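Refill Club FAQ

Last updated 14 December 2025

Hi, and thanks for stopping by! I run the Dawber Refill Club out of the back half of my shop on Dekar Street, and I get the same handful of questions every week, so I finally sat down and typed out the answers. If yours isn't covered, email me or just come in and ask.

What is the Refill Club?

You bring in your empty bottles and jars, I fill them with dish soap, hand soap, laundry liquid, shampoo or vinegar, and you pay by the ounce. That's pretty much it. Club members get 7 percent off every fill and first dibs on new stuff (the Flurnia lavender hand soap was gone in two days last time, and I'm still hearing about it).

How much does it cost to join?

It's $32 for the year. You can come in and refill without joining, too – you just pay the regular shelf price.

Can I bring any kind of container?

Almost. Glass, plastic and metal are all fine as long as the container is clean, dry and has a lid that closes properly. Please don't bring anything that used to hold bleach, motor oil or paint. I know you rinsed it. I still can't fill it!

Do I have to take the labels off?

Nope. I'll stick a new label over the old one with the product name and the fill date. If you want to peel yours at home, soak it in warm water with a spoonful of baking soda and it should slide right off. The Dramov dish soap labels are the exception and I've given up on those.

What if I lost the lid?

Happens all the time. I keep a bin of spare caps by the scale, mostly the standard soda bottle size, and you can dig through it for free. Odd sizes are hit or miss. Pumps and sprayers cost me money, so those are $6 each.
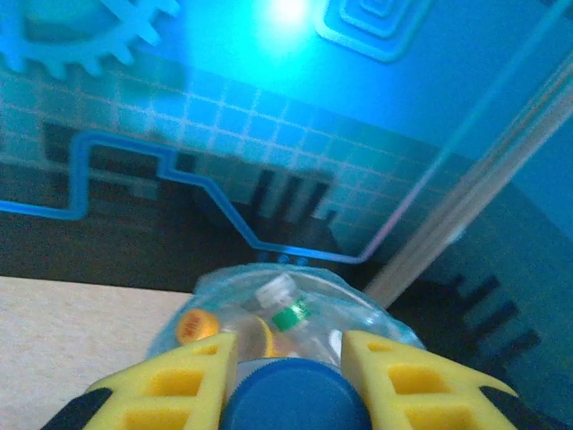 A blue bottle cap.

And if you have extra caps at home, drop them in! I'm always short on the wide ones that fit juice bottles. No metal crown caps, please, and no child-proof caps from medicine bottles.

How do you work out the price?

I weigh your container empty, fill it, weigh it again and charge you for the difference. The empty weight goes on the label, so next time we can skip that step. If you change the lid, tell me and I'll redo it.

Can I drop my bottles off and come back later?

Sure. Put them in a bag with your name and a note saying what goes in which one, and they'll be ready the next day we're open. I'll hold a bag for two weeks. After that I start running out of floor.

Do you take returns?

Not on anything I've poured, sorry. If you aren't sure about a scent, ask for a sample first – I have tiny jars for exactly that.

Is everything unscented?

No, but there's an unscented version of the dish soap, the laundry liquid and the hand soap. Shampoo only comes in scented for now. I'm trying out a plain one in January and will put a note on the door if it's any good.

Where do I park?

There's a small lot behind the building, or you can take the 46 bus, which stops right across the street. Use the side door if you're hauling a heavy box. The front step is steep.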